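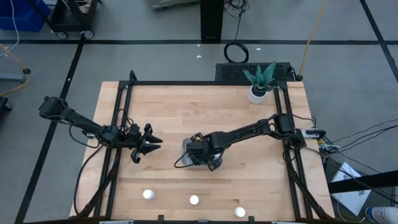
13/02/2023

I went to the council meeting about the river reserve last night and I want to write it down while I still remember who said what.

For anyone who hasn't followed it, the Flaltar reserve is the strip of land between the old ferry road and the water. It was taken for a flood channel that was never built. The families it was taken from have been asking for it back ever since, and last August the council finally agreed to talk. What was on the table last night was a draft agreement to return most of it, with a public walking track kept along the bank.

The petition in support had 2,553 names on it. The one against had a little over 1,000, mostly from the Dukov side of the river, where people are worried about losing the boat ramp. I read both petitions. The boat ramp isn't in the land being returned. It is on a separate title and the map on page 3 of the draft shows that clearly enough, though I admit the map is printed very small.

Dong-geon Wi spoke first for the families. He kept it short. He said his wife's grandmother was given notice to leave by letter, that the letter was in English, and that she couldn't read it. He said they weren't asking for the houses back because the houses are gone. They want the ground, and they want the council to say in writing that it took it and didn't need it.

That second part is where it got stuck. The draft has a paragraph that "acknowledges the concerns" of former owners. Several speakers asked for the word apology. The council's lawyer said an apology could be read as accepting liability for other land taken in the same years, and there are 50 other parcels in that position. I can see why a lawyer would say so. I still think it's a poor reason to leave the word out. If the other 50 were taken the same way, those people should get an answer too.
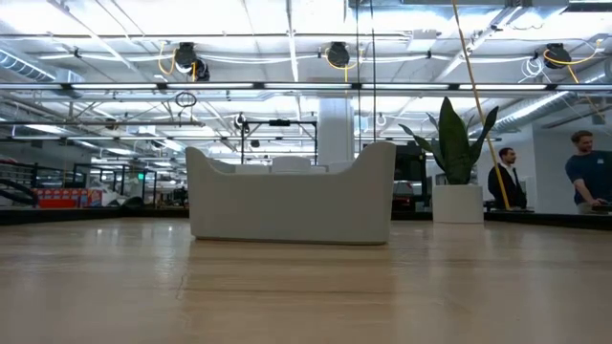 The gray bin on the tabletop.

There was also a long discussion about the track. The Helus ward councilor wants it wide enough for bikes. The families have offered a footpath, closed for a few days each year when they hold their gathering there. I thought that was fair. Two speakers said any closure at all would be unacceptable on public land, and had to be reminded that it would no longer be public land - that being the purpose of the evening.

The Xu Street school wrote in to ask whether classes could keep using the wetland end for their water testing. The families had already said yes, so that took very little time.

The vote was put off. Staff have been told to come back with new wording for the acknowledgment and a bigger map. No date was set, and I didn't like that. People had come a long way, some of them quite old, and they went home with the same draft they came with.

Written comments are still open. You can hand them in at the front desk or mail them, and they don't need to be long. Mine is one page. It asks for the apology to go in and for the track to be left as the families offered it. I'll post the new draft when it comes out.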